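Wavent floor robots > Maintenance > Anyone running one next to a litter box?

gravelfoot
Joined October, 32 posts

Wavent's help page says the robot is "suitable for homes with pets" and the setup wizard has a litter box icon you can drop on the map. I dropped it. The robot now drives straight to the litter box after every cat visit and grinds granules into its front wheel. Second front wheel in a year. Is this icon supposed to do anything good? Before I buy another wheel I'd like to hear from somebody who doesn't sell them.

putton_owner

Works fine here. I have the Putton brush kit and have never opened the front wheel.

gravelfoot

How long is never?

putton_owner

Since the spring.

Ekrem Gezer

Then open it. I thought mine was clean too. The wheel on these is a press fit, it pulls straight out with your fingers, and what came out of the socket was gray paste. It still turned, so the app showed no fault.

My robot has 1,363 runs on the counter, most of them in a room with a litter tray in the corner. I don't believe in the icon, and I don't believe in the Putton kit much either (stiffer bristles, so it throws the granules farther). What has kept mine going is a dull routine, copied from the note on my fridge:

1. Pause the schedule in the app. Turn off the litter icon for good. All it does on my firmware is add extra runs, and a tray that has just been used is the worst time to send a robot with a spinning side brush at it.

2. Scoop, bag it, and get the bag closed down at floor level, next to the tray. Twist the two handles together before you lift it. Thin bags let grit out of the top when you swing them around, and whatever lands on the boards is what the robot finds next.

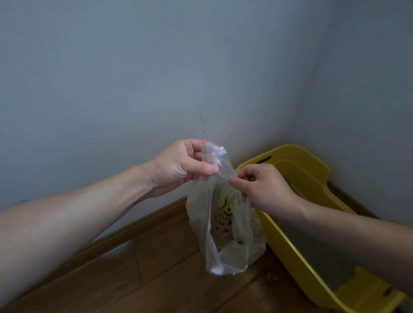 3. Pick up the strays by hand or with a dustpan. A few granules on the floorboards beside the tray are enough to start the clicking in the side brush.

4. Draw a no-go box on the map around the tray, with a margin wide enough that the side brush can't reach the rim. Mine is drawn against both walls so it can't sneak in along the baseboard. Check it after every map update, mine has shifted twice.

5. Pull the front wheel. Wipe the socket with a dry cloth. No oil, oil plus litter dust is how you get the paste.

6. Empty the bin, knock the filter against the inside of a trash can, unpause.

Steps 5 and 6 I do every 3 days. The rest is daily and you'd be doing half of it without a robot.

Jaxon Kennedy

So the procedure for automatic cleaning is to clean the area by hand and then forbid the robot to go there. What is the robot for?

Ekrem Gezer

The rest of the room. Cats carry the stuff out on their feet and it does get that.

Jaxon Kennedy

I'll give you the wheel, that part is good advice. I disagree on number 4. With a wide no-go box you get a ring of grit sitting right where the cat steps out, and it gets tracked through the house. I run a narrow one and accept the wear. Wheels are cheaper than my knees.

gravelfoot

Cheaper where? The Kocabaş replacement wheel is the only one in stock near me and it wobbled out of the packet.

Jaxon Kennedy

Original part. I wouldn't put a Kocabaş in anything. The axle is a hair thin.

tallow_9

I've had a Kocabaş in mine for 50 runs, no wobble. Maybe you got a bad one. Also, does the shape of tray matter? The Pladirard store told me a tray with high walls fixes all of this.

Ekrem Gezer

The Pladirard store sells trays. Mine is a plain open yellow one with raised walls and I still get strays. It might help with digging. It won't help with feet.

putton_owner

OK, I pulled the wheel. Paste. Not much, but paste. I still say the brush kit is good.

gravelfoot

Thanks for looking. And for the record I turned the icon off last night and this morning it made only the scheduled run, so Ekrem was right about the extra ones, at least on my version. Not calling it fixed. Has anyone tried Jaxon's narrow box with the side brush taken off completely?

Jaxon Kennedy

Tried it. Leaves a strip along every baseboard. You'd be back to the dustpan.

tallow_9

I run without the side brush and I don't see a strip. Dark floor though.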